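Treltar – Wortschatzkarten für den Deutschunterricht

Stand: 7. Juli 2020

Schön, dass ihr reinschaut! Treltar ist meine Sammlung von Wortkarten und kurzen Beispielsätzen für Deutsch als Zweitsprache, gedacht für die Klassen 3 bis 6. Angefangen hat das Ganze als Tabelle auf meinem Schulrechner, inzwischen sind es 1.000 Karten in 11 Themenfeldern, und irgendwann wollte ich sie nicht mehr per Mail herumschicken.

Was drin ist

karten.csv – alle Wörter mit Artikel, Plural und Themenfeld
saetze.csv – zu jeder Karte zwei Beispielsätze, einer leicht, einer etwas kniffliger
reime.txt – 83 kurze Reime und Zungenbrecher, meine heimliche Lieblingsdatei
druck/ – fertige Bögen für A4, acht Karten pro Blatt

Die Spalten in karten.csv sind mit Semikolon getrennt, Zeichensatz ist UTF-8. Wenn bei euch die Umlaute kaputt aussehen, beim Import bitte den Zeichensatz von Hand einstellen (ja, ich bin da auch schon dreimal reingefallen).

Woher die Wörter kommen

Die meisten habe ich im eigenen Unterricht gesammelt. Ein Teil stammt aus Dolomel, der alten Kartei unserer Fachgruppe, die ich abgetippt und dabei kräftig entrümpelt habe – Wörter wie »Fernsprecher« sind rausgeflogen. Das Themenfeld »Zu Hause« ist am besten gepflegt, da stehen auch Sachen wie der Weidenkorb, der Henkel und das Tischset drin, jeweils mit Plural. Bei »Wetter« und »Verkehr« fehlt noch einiges.
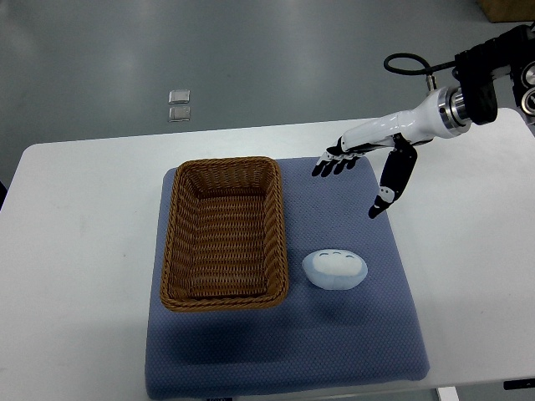
So benutze ich die Karten

Meistens ziehen die Kinder verdeckt eine Karte, sagen Artikel und Wort und bauen daraus einen Satz. Wer mag, reimt! Für den Vorlesewettbewerb üben wir mit reime.txt, erst flüsternd, dann laut, dann so schnell es geht. Für Gruppen mit sehr unterschiedlichem Stand gibt es in saetze.csv die Spalte »stufe« mit den Werten 1 und 2.

Bekannte Macken

Bei Wörtern mit zwei möglichen Artikeln (der/das Joghurt) steht nur einer drin. Österreichische und Schweizer Varianten fehlen fast ganz, da freue ich mich riesig über Ergänzungen. Das Skript für Hutapea, unser Quizprogramm, läuft nur mit der alten Version. Der Export nach Tillarine klappt, verschluckt aber manchmal die letzte Zeile, also lieber eine Leerzeile anhängen.

Nutzung

Kopieren, ausdrucken, verändern, weitergeben: alles erlaubt, solange es kostenlos bleibt und der Name Treltar irgendwo dabeisteht. Fehler bitte als Ticket melden, am besten mit der Kartennummer.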